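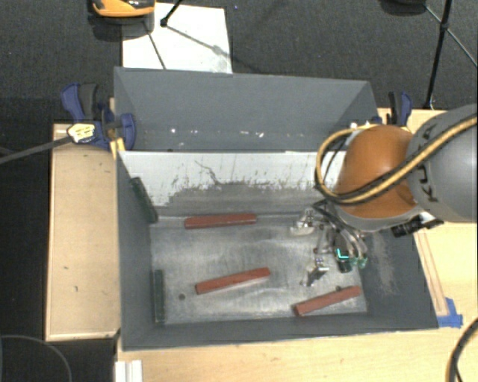
Equipment planning for bin picking cell, next budget period
Posted by s_abdelaziz, November 26, 2024

Our department is preparing its equipment request for a second bin picking cell, and I would welcome comments from members who have taken a similar request through purchasing. The arm is not in question, as we intend to stay with KUKA. The open items are the gripper, the bins and the fixturing. On the last of these, the present practice of holding the gray bin at its corners with clamps is adequate for development, but I do not believe it should be carried into a cell that other groups will book. I have set aside 500 dollars for a proper bin mount and would like to know whether that figure is realistic.

Sanaa Abdelaziz

Reply by plinetano_ops

The figure is realistic for a machined plate with locating pins, provided that your own shop does the work. An outside quotation will exceed it. I would also request spare bins under the same line. Scratches and bright patches on a metal-looking floor can trouble depth sensing, and replacing a bin later as a separate purchase requires a new approval at most institutions.

Reply by kcherkaoui

I must disagree with part of the above. A worn bin is a fair test of the vision system, and I would not spend money to remove a condition that the cell will meet again within months. Our group bought 5 new bins in April and they were no longer new by summer. I would direct the funds to cable management. A loop of cable hanging beside the wrist is acceptable at low speed, but a dress pack should be in the first request. Ours was left out and had to wait for the following year.

Kenza Cherkaoui

Reply by jutari_lab

I support the request for a dress pack. With regard to the gripper, please obtain the service terms in writing before you compare prices. We received four quotations, and the lowest did not include replacement hoses or fittings.

Reply by s_abdelaziz

Thank you. The dress pack will be moved to the first request. On the bins, I find both positions reasonable and will ask for one spare only. May I ask what test parts others have budgeted for? We work mainly with plain rectangular bars in red and dark green. The green ones are hard to tell from the bin wall when they lean against it, and I am considering whether to pay for lighting or simply to order parts in a lighter color.

Reply by plinetano_ops

Lighting. The parts your users bring will not be chosen for their color.

Reply by kcherkaoui

Agreed on lighting, although I would borrow a lamp before ordering one. I maintain my view on the bins.

Reply by wang_b

Please allow for installation time as well as cost. Our cell was delivered complete and stood idle for five weeks until the safety review was signed. That review was not in anyone's plan.

Search this forum
Enter keywords
Advanced search

Related topics
Leasing or purchase for a shared arm
Bulter gripper quotation, items to check
Who pays for the safety review?
Spare parts lines in annual requests
Moving a cell between buildings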